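Reducing Food Waste in the Gremine Hall Cafeteria

Introduction

Our group looked at how much food is thrown away at lunch in Gremine Hall and whether small changes to serving could lower the amount. Gremine is the smaller of the two cafeterias on campus. We picked it because all trays go back through one window, so the leftovers are easy to collect.

Method

We weighed plate waste at lunch for two weeks in February. The first week the cafeteria ran as usual. In the second week the kitchen used a smaller spoon for rice and pasta, and a sign at the counter told students they could come back for more. Napkins, bones and peels went in a separate bucket and were not weighed. We used a Skurar kitchen scale and set it to zero with the empty bucket on it before each weighing.

We also handed out a short survey with five questions. Students filled it out at the table and dropped it in a box by the door.

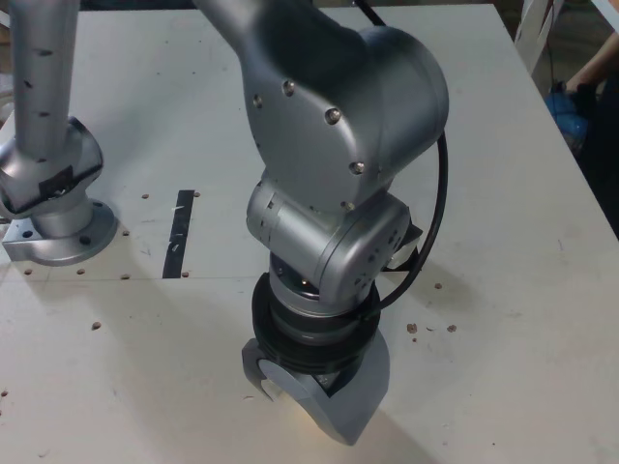 Results

Plate waste was lower in the second week on every day except the one when fish was served. Rice and pasta dropped the most. Salad waste stayed the same, which makes sense as students serve themselves salad. Bread went up slightly and we do not have a good explanation for that.

In the survey, the most common reason for leaving food was that the portion was too big. The next was not having enough time before class. More than two students wrote that they did not see the sign at all.

Problems

The menus were not the same in both weeks, so part of the difference could come from what was served. On one day a bucket was emptied before we got to it, and we left that day out of the totals. We also did not measure what was left over in the kitchen.

Next steps

We would like to repeat the test in Kandum, the larger cafeteria, with matching menus. The sign should be moved to the start of the line, where students pick up their trays.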